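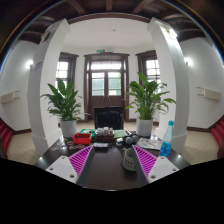 Page last changed: 21 April 2025

By the Gavalas House newsletter desk
2 min read

The long table in the Gavalas common room is due for its spring clearing. It has become the place where everything gets set down, from newspapers to water bottles, and it is hard to find room for a plate at dinner.

From May, anything left on the table overnight will go into a box on the shelf by the door. The box is emptied every 5 weeks. Whatever is still in it then goes to the Zamlow thrift store on Arninent Street.

A few things stay where they are. The dark reddish-brown tray with the small white and beige cups and containers belongs at the far side, and the perforated basket can stay too. Please take newspapers to the recycling bin when you have finished with them. Bottles go back to your own room or the kitchen.

The tabletop is dark and glossy and shows every ring and crumb. Wipe it with a damp cloth, then a dry one. Please don't use the spray from under the sink, which left streaks last time.

The Useo reading group has the table on the first evening of May and needs it clear by 5. Questions can go in the mail slot for room 41.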